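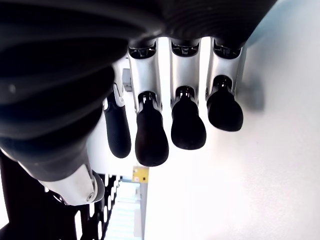 Black folds, grey metal, very close.

October, late evening

I woke before five again and could not return to sleep, so I fed the starter. It had risen well in the night and smelled of apples with a little vinegar behind. For three days it has been like this, and I wrote in the kitchen notebook that I will bake today whatever happens. Then I went to work with flour on my sleeve and discovered it only on the bus.

The bread I want is the dark rye from Sukholm. I have tried to make it since the spring and the notebook says this was loaf 13. I do not think all of the earlier ones were bad. The ninth was eaten in one day, and my neighbour across the landing asked what it was, which I took as a compliment. But none of them was the right bread. The right one has a crust you must saw at, and inside it is a bit sticky, so the knife must be wiped after each slice. My grandmother kept it in a cloth and cut it against her chest, towards herself. As a child I could not look at it.

I have no recipe. My aunt wrote one for me in a letter, but it is a recipe for somebody who already knows. "Flour until it is enough. Salt as for soup. Leave it until it wants to go in." I translated it into English one evening to see if it would become clearer in another language, and it became worse. What does bread want? In our language the sentence sounds normal.

The flour is another question. At home there was one rye flour and it was called flour. In this city I find light rye, medium rye, dark rye, whole rye, stone ground, and in one shop something called pumpernickel meal, and the people who sell them do not agree on what the difference is. I used the medium one until the summer. Now I take the dark from Chowdary, where they scoop it from a sack behind the counter and write the price on the bag with a pencil. It is a longer walk and I must go before six. Today I was there at twenty minutes to six, out of breath, and the man had already put away the scoop. He took it out again without saying anything. I bought two kilos and also caraway, although my aunt says caraway is for people from the coast.

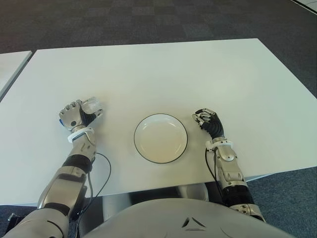 I walked home through Drultgate with the bag under my coat, for it had started to rain in that thin way which you do not see but which makes the paper soft. The leaves are mostly down on the east side of the park. I like that neighbourhood at this hour, when the kitchens have light and the curtains are still open. Somebody was frying onions. Somebody else was practising the same four notes on a trumpet, and the last of them was always too low, and I found that I was walking slower to hear if it would get better. It did not before I reached the corner.

While walking I was thinking about the word "stale". I had used it wrongly at lunch. I said that the rye is best when it is a little stale, on the second or third day, and a colleague made a face. She explained kindly that stale is always a bad thing. Then what is the word for bread that has rested? In my language we have one, and it is the same word we use for a person who has become calmer with the years. I looked in two dictionaries after lunch. One offers "matured", but this seems to be for cheese. "Settled" I like better, although I have never heard anyone say it about bread. I will perhaps say it and see what happens.

I keep a list of such words at the back of this diary, the ones which do not go across. When I copied it into the new book last month I numbered it properly for the first time, and there were 244. Many of them are about weather and food. A few are about being annoyed with relatives. I had expected that the list would become shorter with the years, as my English improved, but it grows. Maybe I only notice more.

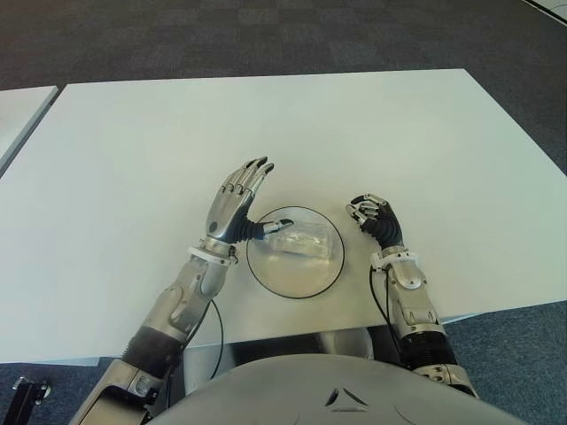
5 min read

So, the baking. I mixed the dough at half past six. Rye does not behave like wheat and there is no point to knead it, it only sticks to everything, also to the tap and the light switch. I used a wet hand and the big spoon. Salt as for soup. I put in more water than last time, because loaf 12 was dry at the edges, and I warmed the oven a few minutes and turned it off and let the tin stand inside. The kitchen in this flat is too cold from now until April. My aunt has a stove that never goes out, and I suspect that half of her recipe is the stove.

While it was rising I did the ironing, and I telephoned home. It was a bad line. They have had the first frost in Sukholm and the cabbages are in. My aunt wanted to know if I had used caraway. I said no, which was true at that moment, the bag was still closed on the shelf. She told me that the bakery beside the station, Fistitum, has a new oven, electric, and that she will not go there any more. Everybody has gone there all my life. It was the place where you bought a roll before the train, and the smell of it is for me the smell of leaving. I asked whether the bread is worse now. She has not tasted it. She said she does not need to.

After the call I was a little low. I sat with the tea and did not read. It is not homesickness exactly, or it is only a small one, as when you have a stone in the shoe and it is too wet to sit down and take it out. I do not want to move back. I want to be able to go through that station on an ordinary morning, in a hurry, and buy a roll without looking at it.

The dough reached the rim of the tin at ten past nine. There were small holes on the surface, like in sand when the water goes back, and I thought, all right, now it wants to go in. Perhaps I only wished it. I gave it strong heat for the first part and less after that, and I threw half a cup of water on the oven floor for steam, and it hissed and I jumped, as I do every time.

It is out now and wrapped in the checked towel. The crust is darker than on any of the others, and there is a crack along one side where I did not plan one. When I knock underneath, it sounds correct. I must not cut it before tomorrow evening, my aunt is strict on this point and the ninth loaf taught me that she is right. I have put it on top of the cupboard so that I will need the chair.

To do: pay the dentist. Ask at Chowdary if they will have the dark flour through the winter. Buy a knife with proper teeth. Wash the light switch.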